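Section 4. Recording demonstrations at the flask station

4.1 Before you start

Read section 3 (arm start-up and stop button) first. The steps below assume the arm is powered, homed and showing a green ring at the base. If the ring is any other color, go back to 3.6.

One demonstration is a single transfer of the flask from its holder to the heating block, guided by an operator. The Tinarden task needs 980 accepted demonstrations before the first training run. Rejected ones do not count toward the total, but keep the files.

4.2 Setting the bench

1. Spread the black cloth over the bench and smooth out any folds in the work area.
2. Set the hotplate on the cloth with its control panel facing front. Both readouts must show OFF. Heat and stirring are not used in this task.
3. Fit the heating block on the top plate.
4. Stand the red flask holder to the right of the hotplate.
5. Seat the empty round-bottom flask in the holder with its neck pointing up.
6. Lay the probe behind the hotplate, clear of the path between the holder and the block.

CAUTION: Never use a flask with a chip or a star crack. The fingers close with enough force to break a damaged neck.

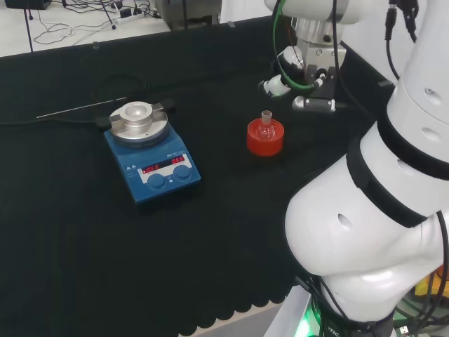
Small changes in the layout are useful. Move the holder a little between demonstrations, and turn it now and then, so the policy does not learn one fixed reach. Do not move the hotplate during a session – its position is logged once, at the start.

4.3 Recording

1. Open Broten on the station computer and choose the task name from the list. Do not type a new one.
2. Enter your operator initials.
3. Bring the gripper to the ready position, above and behind the holder.
4. Press Record and wait for the tone.
5. Guide the fingers down over the neck, close them, and lift straight up until the bulb clears the holder.
6. Carry the flask to the block and lower it into the well.
7. Open the fingers, back away upward, and press Stop.
8. Mark the demonstration Accept or Reject, then return the flask to the holder by hand.

Most operators finish a transfer in nearly 38 seconds. Slower is fine. Long pauses in mid-air are not, and should be marked Reject.

Note: A corrected mistake can be accepted. If the fingers miss the neck and you back off and try again without stopping, mark it Accept and add the tag "retry".

CAUTION: Keep your hands off the bench while the arm is in record mode. To adjust anything, press Stop first.

4.4 When to reject

Reject the demonstration if the flask touches the control panel, if the cloth is dragged, if a cable crosses the camera view, or if the flask is set down anywhere except the block.

4.5 Ending a session

Stop after 6 sets, or sooner if you notice your grasps getting careless. Park the arm, close Broten and wait for the upload bar to clear before logging out. Report damaged glass to Macarena Nieto. Questions about tags and file names go to Slamet Manurung.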